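Guest Room Safety Check - Altport House, upstairs rooms
Completed by Xóchitl Robles, Saturday morning, with comments

I love doing this round. Ten minutes a room and everybody sleeps better! Marks are OK, FIX or WATCH, and I've written more than the boxes allow, as usual.

1. Smoke alarm sounds when tested
OK in all rooms. The one on the landing is very loud (wonderful!). New batteries in April, dates written inside the covers.

2. Carbon monoxide alarm present and tested
OK. The Stendik unit by the boiler cupboard chirped once and then behaved, so I've put it down as WATCH.

3. Window opens fully from inside, no tools needed
FIX in the back room. The catch has been painted over. Gion Ammann has a scraper and says he'll get to it before the next guests.

4. Heater clearance, at least 3 feet to bedding and curtains
OK. I'm so pleased with the tape line on the floor - people really do respect it. Please don't peel it up when you mop.

5. Cords and power strips
FIX in the front room. Two lamps and a kettle on one extension cord. The kettle goes downstairs, and the Fereler strip with the switch comes up to replace the old one.

6. Bedding, throws and floor items
Check blankets for food before folding. Nutshells and peel go in the trash, wrappers too, and nothing goes in the wash until it's been shaken out. Basins stay out of the path from bed to door.

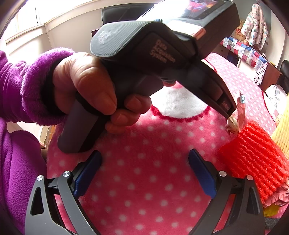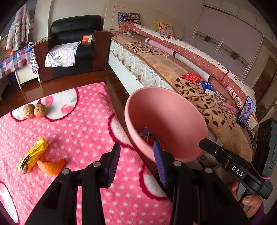

7. Path to the door at night
OK in the front, WATCH in the back. Try it with the lights off, in socks! I found the corner of the Lodhi rug that way and it now has grip tape under all four corners. Night light works.

8. Bed frames and slats
OK. I sat on every one, bounced, and listened. One bolt in the back room needed half a turn. The hex key lives in the drawer with the spare fuses.

9. Stair rail and treads
OK, and what a difference the new screws have made. The rail doesn't move at all now. The third tread still creaks but it's solid.

10. Hot water at the upstairs sink
WATCH. It gets hotter than I'd like after the boiler has been running a while. I turned the dial down one notch and will test it again in the evening.

11. Exit plan posted behind each door
FIX. The back room copy has faded so badly you can't read the phone number. I'll print new ones in bigger type.

Left to do: window catch (Gion), power strip and exit plans (me), sink retest at 8:30.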